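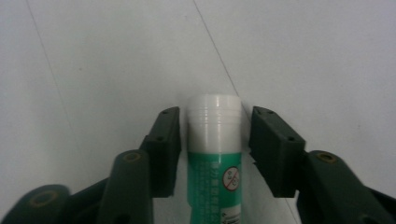
*Glue stick, white ridged cap over a green label. The cap is the part Malabanan wants to talk about first.*

Danilo Malabanan has worked with stick adhesive since 1978, first on a filling line in Goltville and later as a materials tester in Prostberg. He now writes purchasing specifications for school supplies. Ask him about glue sticks and he starts with the closure.

"People buy on adhesive," he said. "They look at the word 'strong' and they look at the price. The adhesive in most sticks is fine. What fails is the seal, and the seal is the cap."

A glue stick is a solid gel. Most of it is water, polymer and soap, and the soap is what lets it hold a shape while still smearing under light pressure. Take out a few percent of the water and it drags. Take out a little more and it crumbles at the rim. Malabanan used to measure this by weighing sticks on Monday mornings and again each week until they would no longer lay down a continuous film on copy paper.

"The weight curve tells you everything. A good cap gives you a line that is nearly flat. A bad cap gives you a slope from the first week, and you can draw the end of the stick with a ruler."

He prefers a smooth cap with a ridged band, of the type shown with this article. The ridges give the fingers something to hold. On a fully smooth cap, he said, users with glue on their hands tend to twist as they pull, and over time the twist wears the inner lip that does the sealing.

"A ring of ridges costs the molder very little. You cut it into the tool once. Then a six-year-old can get the cap off straight, and more to the point can get it back on straight."

He is less patient with caps that click. The click comes from a bead snapping over a groove, and he has tested closures where the bead engaged well before the lip had seated. The user hears the click and puts the stick away. In one trial in Prostberg he compared two closures from the same supplier, identical except for the position of the bead, and the one that clicked early lost water at more than twice the rate of the other.

"It was a perfectly good click," he said.

The tube is the next question. Straight walls matter because the glue rides on a carrier, a small cup driven by a screw from the base. If the wall tapers even slightly, the carrier binds at one end of its travel or leaks past at the other. Where the outside of a tube steps in, he asks for a section drawing to confirm that the bore does not step with it. He also asks for the wall thickness at the gate, where the plastic enters the mold, as sink marks there show up inside before they show up outside.

Filling is done hot. The gel is poured as a liquid and sets in the tube, and it shrinks as it cools. On the old Goltville line, tubes were filled from the top and then topped off by a second nozzle once the first pour had dished. The company later changed to filling from the base with the cap already on, a method the operators called "pai filling" after the Pai machine that did it. The top surface came out domed and clean, with no second pour.

"The Pai was slow. The January I started on it, we were running well under the old line and everybody wanted it gone. Then the returns came in and it stayed."

Labels interest him mainly as a source of trouble. A wrapped label has a seam, and the seam lifts if the stock is stiff, the tube is narrow or the adhesive was chosen for a flat box. A label that begins lifting gets picked at, and a picked label leaves a sticky tube that gathers lint in a pencil case. His specification calls for a soft film label, a minimum overlap and a hot box test. The sample is held warm overnight, bent seam outward against a rod where the construction allows it, and checked the next morning.

Color he leaves to the manufacturer, with one request. He wants the cap and the body to contrast. A white cap on a green body can be sorted at a glance at the end of a lesson, and a capped stick can be told from an uncapped one across a table. With a white cap on a white body, he said, sticks go back into the tray open.

Small print is another matter. Type set vertically on a narrow tube is legible only if the stick is held sideways, and fine type on a curve is hard to read at any angle. He would move storage advice to the carton and keep the tube for the name, the size and any warning symbols. Symbols should be kept large. "You only ever see the front third of a cylinder. A round symbol near the side reads as an oval. Put it where the eye lands, or make it big enough that it doesn't matter."

His current work is a closure comparison for Clorkton, a distributor that supplies classroom sets. The lot under test is 3095 sticks, stored upright and on their sides, capped by machine and then recapped by hand on a fixed schedule. He expects the recapping to matter more than the storage position - a closure that survives one opening says little about a closure that has to survive a school year.

For readers with a drawer of sticks at home, his advice is short. Retract the glue before capping, all the way, until the surface sits below the rim. Wipe the rim with dry paper. Push the cap down with the palm and do not twist it. A stick that has gone dry at the top can often be saved by cutting off the crust with a plastic knife, leaving the cap on for 20 hours and trying again. Adding water to the tube makes a skin of paste over a core that stays dry, and he does not recommend it.

Asked which brand he keeps on his own desk, Malabanan declined to say. "Whatever was in the last test. They're all numbered in pencil. I have 2 that should have been thrown out a long time ago, and both still write a clean line, so I keep capping them."

Interview conducted 5/15/09.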